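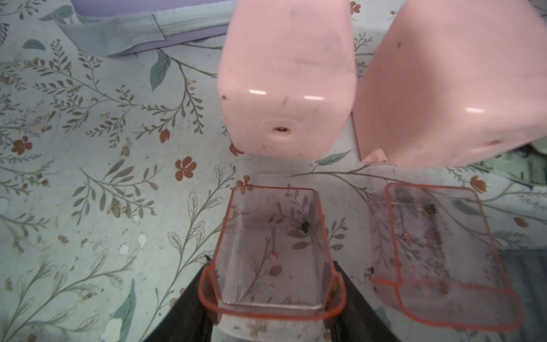
Bursaries > Applying > Writing the statement
Home Awards Guides Contact
November, by Kenna Rankin

How to apply for the Lindsay bursary. Quick version, deadline's close.

It pays £2000 towards a sub-editing or proofreading course. Open to anyone working on a local paper, newsletter or magazine, paid or not. Staff at Zelow can't apply, sorry.

First, get the form. Kudbridge office or by email. Fill in part A in one go, the online one doesnt save.

Next, pick your samples. You need 4 pieces you edited yourself, before and after versions of each. Tracked changes fine. Scans of marked-up proofs fine too, if legible. Take out names if the story was sensitive.

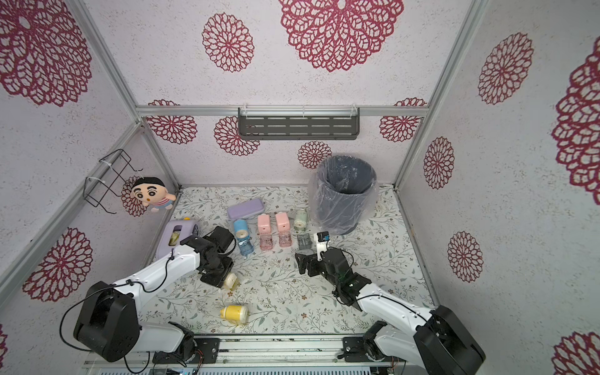 Then the statement. Over 200 words, please, last year we had several that were two lines long. Say what you edit now, what you want to learn, which course and when it starts. Skip the bit about loving books as a child. Everyone puts it.

Referee: an editor, tutor or anyone who has seen your work. Ask them first! Give them the form number or their letter goes in the wrong pile.

Read the lot through on paper. Yes, the panel does notice typos. Check the course title matches teh one on the provider's page.

Send as a single PDF, surname first in the file name. Post also OK, to the Lurnanel Trust, Kudbridge, marked Bursary. In by 4 pm on closing day. Late ones go into next year's round.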